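Section 4: Getting Ready for Vote Night

You have your Baler account, your show is loaded, and now comes the best part! Vote night is when the whole watch party gets to score every performance, argue about song choices, and see the results land on the big screen the second the host closes the round. This section takes you from a blank party to your first live ballot.

Before you start
You will need:
- The Baler host app, signed in
- A TV or monitor on the same Wi-Fi network as your phone
- The episode's song list, if the show has put one out early

Note: Guests don't need an account. They join from any phone browser with the party code.

4.1 Create the party

1. Open Baler and tap New Party.
2. Pick your show from the list. If you follow a smaller contest, such as the Pirkemley Song Cup, tap Add by Hand and type the name exactly as you want it to show up on screen.
3. Choose the episode type: Solo Night, Duet Night, Theme Night or Finale. On a Theme Night you get a second score for how well the song fit the theme, and people get wonderfully heated over that one.
4. Set the guest limit. The free plan holds up to 42 guests per party.
5. Tap Save. Your party code appears at the top.

4.2 Build the ballot

1. Tap Performers, then Add. Enter each singer's stage name and the song.
2. If a singer has two songs that night, tap Add Second Song. Don't enter the singer twice, or the totals will split.
3. Drag the performers into running order. Shows love to shuffle this at the last minute, so you can keep dragging right up until you open a round.
4. Choose a scale. The default is 1 to 10, and Quick Mode gives guests a plain thumbs up or thumbs down.
5. Tap Preview and read it through once on your own phone.

Caution: Changing the scale after a round has opened erases every score in that round. Baler asks you to confirm first, but it can't bring the scores back.

4.3 Connect the big screen

1. On your TV's browser, go to the screen page listed in your welcome email.
2. Type in the party code. The Orkgate stage backdrop loads, with your performers along the bottom.
3. On your phone, tap Screen Check. The bars on the TV should bounce.
4. Put the host phone down within easy reach of your seat, on something flat and steady.

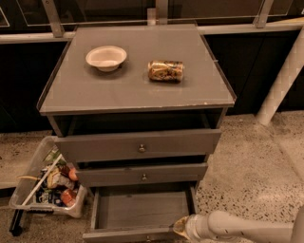 Bedside cabinet with a glass top.

5. Turn on Keep Awake so the phone doesn't lock in the middle of a ballad.

Note: If the bars don't bounce, refresh the TV page and run Screen Check again. If they freeze a second time, turn on Light Backdrop under Settings — it's much easier on older TVs.

4.4 Run your first round

1. When the singer starts, tap Open Round. Guests see the ballot right away.
2. Let the song finish and give people a moment with the judges' comments. Scores often jump here!
3. Tap Close Round. The average rolls up on the TV with the drumroll sound.
4. Repeat for each performer, then tap Final Board.

The drumroll was recorded by Wyn Cadwaladr, and there are more of Wyn's sounds in the Dafis pack under Extras. Try the long one for a finale.

Caution: Baler scores stay inside your party. They are not sent to the show, so remember to cast your official vote as well, before the show's own window closes.

Guest comments can be up to 400 characters each and are saved with the Final Board. To print them, see Section 5.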